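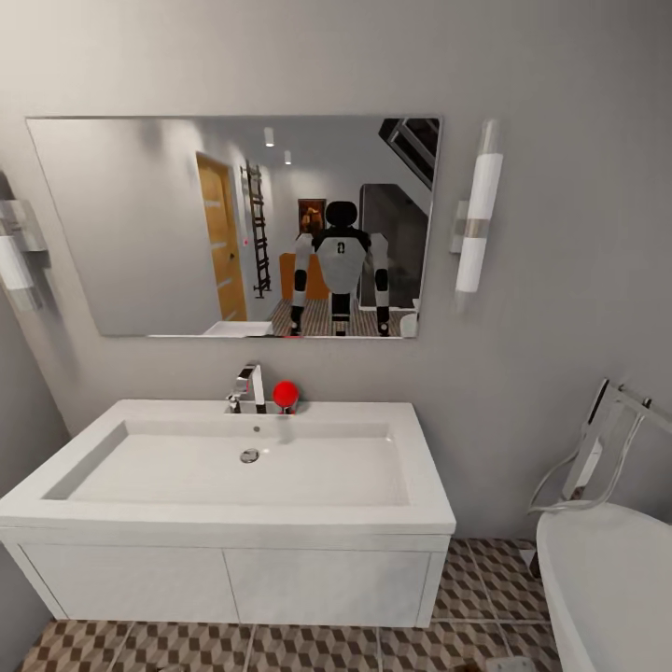
Winter lets at Wokum

We had 141 replies to the heating survey, of which 132 said the house was cold and the rest were, we assume, written in August. The boiler man from Bech has looked, sighed and quoted 1329 for a new pump. He comes in February. Until then, the airing cupboard remains the warmest room and cannot be booked.

Anyone wanting a winter week should write to the office by 30th November, giving a second choice. Last year everyone's first choice was New Year, and so was their second.

Mice are back too, as they are every year once the Grarnus fields are cut. Please keep bread and cereal in the tins – a paper bag is an invitation. If you set a trap, say so in the house book, preferably before the next guests put a hand on it. 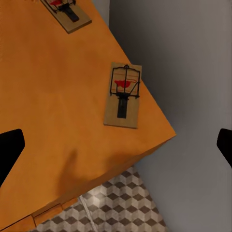
Keys

There are 4 sets and we have two. Check your coat pockets.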